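Wednesday, October, 9.40ish

Court listing work again. Palomino prosecution set — the sentencing bundle came over from Lundcombe late last night, 3,690 pages, no index. Hiyori split it by source before I got in. Bless her.

Where we are:
Plea entered on 2 counts, both conspiracy. Third count left on file. Our desk summary still says "convicted after trial", wrong, needs fixing before anyone quotes it. Have changed it in the working copy, not in the master (locked, Hideaki has it open).

Chat logs. 19 separate threads, exported by two different tools, so timestamps don't agree. One lot is in UTC, the other local time with the clock change ignored. Spent most of the morning lining them up. The message about the station at Trundgate comes AFTER the ticket purchase once you correct for it. The prosecution note has it before. Could be their slip, could be ours. Do not put this in the timeline until checked against the phone download.

Redactions — the undercover officer's name shows through on one sheet if you copy the text out. Told Hiyori, sheet pulled, Lundcombe rung. They are resending. Nobody to forward the old file please, delete it.
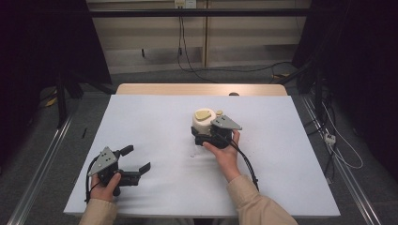 Bench, both grippers. Right one closed on the white part with the yellow knob.

After lunch. Hideaki back from the hearing at Sterkivville. Sentencing put off, defence want a second psychiatric report and the judge allowed it. No new date yet. Defendant on the video link, didn't speak exept to confirm his name. Public gallery nearly full.

H. thinks the reporting order covers the younger brother as well. I read it as the defendant's sister only. Wording is poor, "the sibling" in para 4 and "siblings" further down. Asked the court office for the sealed version. Until then leave both out of everything, initials too.

Bail history: 11 entries, of which I can source all but the first. That one rests on a single newspaper line. Marked amber.

To do
— master summary, plea wording (me, when Hideaki lets go of the file)
— phone download vs chat threads, start with the Trundgate message
— chase resend from Lundcombe
— Hiyori to redo page refs, hers run from the cover sheet and mine dont
— ask about transcript costs, last one was silly money

Stopped 5.50. Timeline half done, saved as draft, threads up to the ticket purchase are safe to use.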